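Prernby 1.4 patch notes, read so you don't have to. Thread, mostly on harvest logic and the supply changes. I play the Grovach campaign on the second hardest setting, so weigh what follows accordingly.

1/ Supply range is now calculated from the depot entrance and no longer from the centre of the building. On a large depot this shifts the circle by up to 2 tiles in the direction the door faces. Rotate before you place. There is still no way to rotate afterwards.

2/ Carts no longer path through allied units. They queue. On the Grovach river map this means the southern ford jams as soon as you send infantry and grain across together. Stagger them, or build the second bridge early. The second bridge costs the same as before.

3/ Plodutent (the farming faction, for anyone who skipped the add-on) has had its storage cap cut to 100 per barn. It was unlimited. Anything above the cap in an existing save is deleted on load, with no warning. Sell first, then update.

4/ Barns stack, but only if they touch along a full edge. Corner contact does not count. The tooltip says "adjacent", which is wrong for diagonals, and was wrong in 1.3 too.

5/ Kratochvíl, the engineer commander, now starts with the survey ability unlocked. Cooldown is 63 seconds. It does not drop with veterancy, although the unit card shows an arrow next to the figure as if it should. I took him to top rank to check. The arrow is a display fault.

6/ Survey also reveals buried caches now. They are fixed per map, not random. I have found the same ones in every restart of mission four. Nothing in the notes mentions this.

7/ The AI opponent finally rebuilds its outer farms after a raid. It does so in the same order every time, nearest to its keep first. You can leave one squad at the nearest plot and stop the whole chain. I would expect that to be fixed.

8/ Morale. The penalty for low food used to arrive in one step at zero. It now scales from half stock downwards. In practice your front line gets slower well before the warning icon appears. Watch the stock bar and ignore the icon.

9/ Multiplayer: the host can lock game speed. Late joiners still load at default speed and fall out of sync within a few minutes. Workaround is for the host to pause before anyone joins and unpause once all names are green.

10/ Save files from the May build will load, but scripted events that were already running do not resume. If you are in the middle of the siege mission, finish it on the old version.
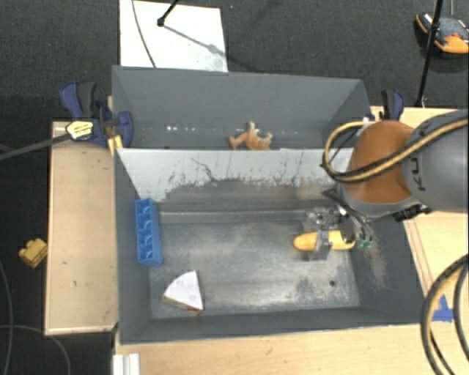

11/ Harvest priority is the change that will annoy people. Workers used to take the nearest ripe crop. They now take the highest value crop inside the circle, walk to it, carry it back, then choose again. Maize is top of the value table, so every worker on a mixed plot goes for it and the beans rot. One item per trip, too, much like that gripper positioned around a single yellow toy cob with a big grey bin to work in. Until there is a priority menu, plant one crop per circle.

12/ The value table is in a plain text file in the data folder and can be edited. Setting maize and beans to the same figure restores something close to the old behaviour. It will disable achievements for that save. It also breaks multiplayer unless both players have the same file.

13/ Performance. Large maps run better for me, mainly in the late game when the cart count is high. Loading times are unchanged. Shadows on the water flicker at the lowest setting, so use medium or turn them off.

14/ Controls. Control groups now survive a reload. Double tap to centre the camera works on groups but not on single buildings. The new hotkey for idle workers clashes with the default for the market screen, and the game accepts both without complaint. Rebind one.

15/ Not fixed: the cavalry formation bug on slopes, the missing voice line at the end of mission two, and walls that show 100 per cent health while visibly burning.

16/ I am starting a fresh Plodutent run on this version with the value table untouched. Barn layouts to follow in a separate thread once I have the first winter done.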